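Wilonar Hall, Gretville
Building and contents walk-round: July
Carried out for the Patness Trust by M. Subramaniam

Marks used: OK = no action. MINOR = put right before the next walk-round. ACTION = needs a date and a name against it.

1. OUTSIDE AND APPROACH

1.1 Front path, level and free of trip hazards: MINOR
Two slabs by the noticeboard have lifted at one corner. The lip is small but it sits right where people step off the kerb. Lift and re-bed.

1.2 Handrail to front steps: OK
Firm at both ends. Paint is thin on the underside.

1.3 Gutters and downpipes: ACTION
The rear downpipe has come away from its lower bracket and discharges against the wall. There is green staining to about knee height and the plaster inside the store cupboard is soft in the same place. Same entry as last time.

1.4 Bin area: OK
Lids closed, bins clear of the wall. Padlock works.

1.5 Outside lights: MINOR
The lamp over the side door does not come on. The front one does, and goes off again on its timer as it should. Try a new lamp first.

2. FIRE SAFETY

2.1 Exit doors open easily from inside: OK
Front, side and kitchen doors all tried. The side door drags slightly on the mat, so the mat has been moved back.

2.2 Exit routes clear: ACTION
Six folded tables were leaning against the wall in the rear corridor. They narrow it to less than a wheelchair needs. I moved them to the store, but they were in the corridor at the last two visits as well. A rack in the store would cost less than a new notice and would probably work better.

2.3 Extinguishers in place, pins and seals intact: OK
The one in the kitchen had a tea towel hung on it. Towel removed.

2.4 Fire blanket: OK

2.5 Alarm test: OK
Call point by the stage used. Heard clearly in the toilets with both doors shut. Entered in the log book.

2.6 Emergency lighting: MINOR
All fittings came on. The one above the side door was noticeably dimmer than the rest and faded early. Battery to be changed.

2.7 Capacity notice: MINOR
The notice in the lobby gives 300 standing. The hire form still has the old figure. Reprint the form.

3. MAIN HALL

3.1 Floor: MINOR
Generally sound. One board near the piano moves underfoot and has a raised nail, which I knocked down. It will come up again, so it wants a screw.

3.2 Chairs: ACTION
All 63 stacking chairs looked at. Four have cracked seats and have been taped and put behind the stage curtain. Please don't bring them back out for large bookings. Stacks should be no more than eight high.

3.3 Stage steps: OK
White edging has been renewed and shows up well.

3.4 Curtains: OK
Flame-retardant labels present on both. The left one is fraying at the hem.

3.5 Windows: MINOR
The top catch on the middle window is stiff and people have been standing on a chair to reach it. The pole is in the lobby cupboard. Oil the catch and hang the pole on a hook beside the window.

4. KITCHEN

4.1 Fridge temperature: OK
Within range at 10.15 am. Record sheet is filled in for most bookings but not all.

4.2 Hot water: OK
Warning label at the urn is still readable.

4.3 Worktops and sealant: MINOR
Sealant behind the sink has gone black and is peeling at the left-hand end. Cut out and redo.

4.4 Sharp items stored safely: OK
Knives in the drawer with the catch.

4.5 Gas shut-off marked and reachable: OK

5. ELECTRICAL AND WORKROOM

5.1 Fuse board labelled: MINOR
Two circuits are marked "spare" but one of them feeds the stage sockets. Relabel.

5.2 Sockets and switches: OK
No cracks or scorch marks found. The double socket under the hatch is loose in its box and was tightened.

5.3 Portable items tested: ACTION
The urn and both heaters are in date. The vacuum cleaner has no label. Out of use until tested.

5.4 Benches left safe at the end of a session: MINOR
Small parts and lengths of wire should go back in their trays before the room is handed over.
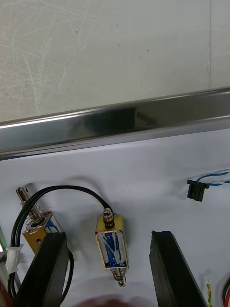

5.5 Extension leads: OK
Reels fully unwound when in use. One short lead with a taped repair has been cut up and binned.

5.6 First aid box: MINOR
No small plasters left, and the eye wash is past its date. Order both.

5.7 Meter readings: taken
Electricity 2,639. Water 1,876. The water reading is higher than I would expect for a quiet month. The left-hand cistern in the toilets was running on, so see 6.2.

6. TOILETS AND STORE

6.1 Emergency cord in accessible toilet: OK
Cord hangs to the floor and had not been tied up. Alarm sounded and reset.

6.2 Cisterns and taps: ACTION
Left-hand cistern runs constantly. Isolated for now and a sign put on the door. Needs a new inlet valve.

6.3 Store cupboard shelving: MINOR
Heavy boxes are on the top shelf again. Moved down. Damp plaster as noted at 1.3.

6.4 Ladder: OK
Feet and locking bars sound. Chain it back up after use, please.

CARRIED FORWARD
1.3 downpipe, 2.2 tables in corridor. The other actions are new this time.

Copy to go in the blue folder in the lobby. Keys returned to the key safe at 12.40 pm.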